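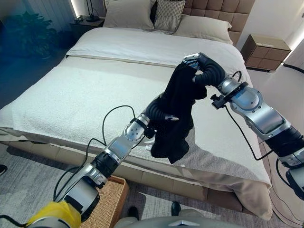

Flodgate is a small company in Fistivcombe which sets up and looks after robots with two arms. We do not build the robots and we do not sell them. Our customers have bought one already, or they hire one, and they need somebody who keeps it in good order. The room where we do most of our work is furnished like a bedroom, with a large bed, pillows and a nightstand, and a black garment held up between two grippers over the bedspread is a normal sight for us. Dark clothing is hard for many machines. The folds are difficult to separate from each other, and so we like to use it when we check the adjustment of the fingers.

Who we are

The company was started by Fuseini Essien, who repaired textile machines for many years before he became interested in robot arms. He still does the first inspection of every machine himself. Today we are a team of three persons in the workshop and one in the office. We speak English, French and German with our customers, and we ask for your patience if our written English is sometimes a little stiff.

How we set up a machine

When a robot comes to us, it is first bolted or parked at its working place and left without power while we look at the cables. Most of the faults we meet are in the cables — they are too short, too tight, or they rub on a joint. On an arm which must reach across a bed the cable needs a free loop at the wrist, long enough for the full turn of the joint, but it should not catch on the bedding. We move each joint by hand through its whole range and watch the loop. Only then do we switch on.

After this comes the zero position. Each joint is brought to its mark, the value is saved, and we repeat the same thing the next morning with the machine cold. If the two values do not agree, we look for play in the joint before we change anything in the software.

The grippers are last. With segmented fingers we check every segment for its own movement, then we check the closing force with a strip of cotton, and then with a whole garment. Both arms must hold the cloth without pulling against each other. A setting up from the beginning to the end takes 3 working days in our room.

Looking after it

Our Rasex service plan includes a visit every 2,000 hours of running. At this visit we go through a list of 26 points. We clean lint out of the finger joints with a soft brush and dry air, never with oil, for the oil will end up on the sheets. We tighten the wrist screws, change covers which are torn, and measure again the zero position of both arms. The customer receives the list signed, with our remarks in plain words.

Between the visits we ask you to do only two things. Please wipe the fingertips once a week with a damp cloth, and please write down every stop of the machine with the time and what it was holding. A simple notebook is enough.

Repairs

A broken finger can mostly be changed at your place in one morning. For a wrist joint we must take the arm off and bring it to the workshop. We keep 42 kinds of spare parts on the shelf, and our parts store is named Stöckli, after the street where Fuseini had his first workshop. If we do not have the part, we tell you on the same day and give you a date.

Visit us

You are welcome to come with your own garments and see how your type of machine handles them. Please write to the office before you come — the room is often in use, and we would like to have time for you. This page was last changed in September 2022.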